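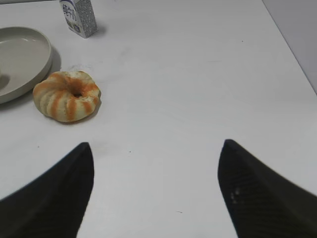 The white tabletop, with faint scuffs and a few dark specks.

Furnished rental: can they keep part of my deposit for normal wear on the furniture?

I moved out of a furnished one-bedroom in the Moynihan building in Wivholm at the end of May. I was there 29 months on the same lease, renewed twice. The management company is Noltent. I got my deposit statement by email and they are keeping money for the following:

Table refinishing, $196
Carpet and general cleaning, $92

The rest of the deposit is supposed to be mailed to me. I don't know if I should cash the check when it comes or if that means I'm agreeing to the charges.

About the table. It came with the apartment and it was not new when I got there. The finish is matte and it shows everything. I used it for meals and for work. There is no burn, no chip and no deep scratch that I know of. Their statement says "surface marking beyond ordinary use" and nothing else. I asked for an invoice and the person on the phone said the work had not been scheduled yet.

The cleaning I could maybe understand, but I spent most of a day on the place before I left. I did the oven, the fridge, the bathroom, inside the cabinets, and I vacuumed everywhere twice. The lease says I have to leave it "broom clean." It does not say anything about professional cleaning.

The move-in inspection was done through Tokuver, the app the building uses. I filled it out on my phone the first week. I can still log in but it only lets me see the summary and not what I typed in the notes. I remember putting something about the table but I can't prove it right now. I was not invited to a move-out inspection. I left the keys in the drop box at 7 in the morning because my truck was booked early.

My questions are whether furniture in a furnished rental counts the same way as walls and carpet when it comes to wear, whether they can charge for work they haven't done, and what to say to them. I'm not looking to go to court over this if I can help it, but it isn't a small amount to me either.

Posted by quarterpast

Comments on this post

marlow_b: What state?

quarterpast: I'd sooner not say on here. It does have a deposit law and they did get the statement to me before the deadline, I checked that much.

Declan Ó Briain

I managed furnished units for a long time, for a different company, and I've sent a lot of statements like the one you got. I'm not a lawyer and your state's rules come before anything I say. Look up the tenant handbook from your attorney general's office or housing department. Most states have one and the deposit section is usually short.

On the furniture. Normal wear generally applies to the landlord's furniture in the same way it applies to the landlord's carpet. They rented you a table along with the apartment, and you were expected to use it. Light scuffing on a work surface after more than two years is what I'd call use. A ring from a hot pan, a gouge, spilled nail polish, a broken leg, those are damage, and I would have charged for them. I can't tell you where a small claims judge in your county would draw the line, but I never once won an argument over light scuffs and after a while I quit sending those charges out.

Then there is the age of the thing. Even if there is real damage, in many places the landlord can't bill you the price of making an old item new. They are supposed to take off for the years it had already been in service. We kept a sheet with a purchase date for every piece of furniture in every unit. Ask for theirs. If that table was in the apartment for one or two tenants before you, it may not have much value left on paper, and a $196 refinish could be more than the table is worth. Ask them when it was bought and what they paid. A company that has the answer will send it the same day. If you don't get one, keep the email where you asked.

On charging before the work is done, this varies. Some states let them send a good-faith estimate and then require receipts within a set time after the job is finished. Others want the itemized cost and are strict about it. "Not scheduled yet" is not automatically a violation, but it's worth having in writing. Right now all you have is a phone call. Email the person and say something like "Confirming our call today, you told me the table work has not been scheduled." Keep it to that.

Cleaning. Broom clean is a low standard and if that's the wording in your lease you met it by the sound of things. Ask what was cleaned and by whom. A lot of companies run the same cleaning crew through every unit at turnover and pass the bill to whoever just left. In many states they can only charge for getting the unit back to how clean it was when you moved in.

On the Tokuver report, you should ask for the full version with your notes and any photos attached. Ask the management company first and copy whatever support address the app has. Do it soon, because some companies close out the tenant's login after the deposit is settled. While you still have the login, take screenshots of the summary, including the date. Also search your own email for the first week you lived there. Those systems often send a copy when you hit submit, and people forget it exists.

For the letter, keep it short. I used to get five-page letters and I skimmed them. The ones that worked were like this:

I am writing about the deposit statement for my unit. I dispute the charge of $196 for table refinishing and the charge of $92 for cleaning. The table was used when I moved in and its condition is the result of ordinary use over 29 months. I left the unit broom clean as the lease requires. Please send me the move-in report with all notes and photos, the move-out report with photos, the purchase date and price of the table, and any invoices. If you cannot support these charges, please return the amount within 14 days of this letter.

Put your name, the unit and your new mailing address at the bottom. Send it by email and by certified mail. If your state has a penalty for keeping a deposit in bad faith, you can add one sentence naming the statute. Don't add threats about reviews. It puts the manager on the defensive and it doesn't move the person who approves refunds.

As for the check, read it and whatever comes with it before you deposit it. If it says "payment in full" or "full and final settlement" anywhere, find out how your state treats that first. A tenant hotline or legal aid office can answer it over the phone. If it's a plain check with no wording like that, depositing it usually doesn't give up your claim to the rest, and your letter saying you dispute the charges helps make that clear.

tinroof

they will always try this. I had one take money for "blinds dusty" lol. just file small claims, they dont want to send someone down there for that amount. mine paid before the date

also melamine sponge gets scuffs off a white table, too late for you but for the next one

hollis in 2B

I agree with most of what Declan wrote. I'd add a few things from the tenant side.

Be careful with the melamine sponge. It's a fine abrasive. On a matte finish it can leave a shiny patch, and then you have a mark that really was caused by you. I use dish soap, warm water and a microfiber cloth, and then I leave it alone. If a speck won't come up with that, I'd tell the landlord it's there and let them decide.

You said you weren't invited to a move-out inspection. Check if your state gives you the right to one. In some places the landlord has to tell you in writing that you can ask for it, and you get a chance to fix things before you're charged. If they skipped that notice it may matter more than anything about the table. It's also fair to ask what date their move-out photos were taken. Mine were dated nine days after I turned in my keys, with a painter's ladder already in the bedroom.

Go through your own phone too. I found the condition of my kitchen counter in the background of a picture of a birthday cake. Anything from your first month with the table in it is useful, even if it's a bad picture.

For next time, get a receipt for the keys. Drop boxes are convenient but then it's your word on the date and time.

Comments on this answer

quarterpast: Thank you both. I searched my email and there was a copy of the Tokuver report from the first week. Under dining area I wrote "table has marks on top, some don't wipe off." No photo attached, just the note. I've put it in with the letter and sent it.

Declan Ó Briain: Good. Send the report as a PDF if you can, with the date showing. Give them the full 14 days before you call.

quarterpast: Will do. The check came today, no wording on it about final payment. I called the tenant line and they said to go ahead and deposit it.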